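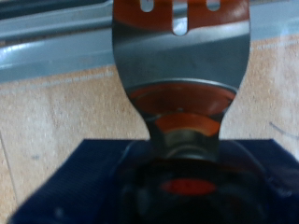

After 24 years of sewing, one Geswood quilter wrote on the guild's message page, the new pattern library is the first thing that has made her want to clear off the cutting table and start over.

She has plenty of company! The Geswood Sewing Guild opened its free pattern library on Saturday, May 16, 2020, and by suppertime 97 patterns had already been requested. The collection holds 1,000 in all: aprons, tote bags, baby quilts, doll clothes, and a whole drawer of zippered pouches (the lined ones are wonderful). Many came from the sewing room of the old Pettigrew fabric shop, still in their envelopes with pencil notes about seam allowances.

Members can borrow up to 6 patterns at a time and keep them through the end of June. Requests go in by e-mail, and envelopes are handed out at the side door on Plorkine Street. Please trace the pieces onto your own paper and leave the originals uncut.

The guild is also starting a sew-along with the Skekora tote, a roomy bag with boxed corners and an inside pocket. It takes one yard of canvas and one yard of cotton print, and beginners are very welcome. Instructions go out with the first pattern request, and finished bags will hang in the front window all through June.

Print this story
E-mail this story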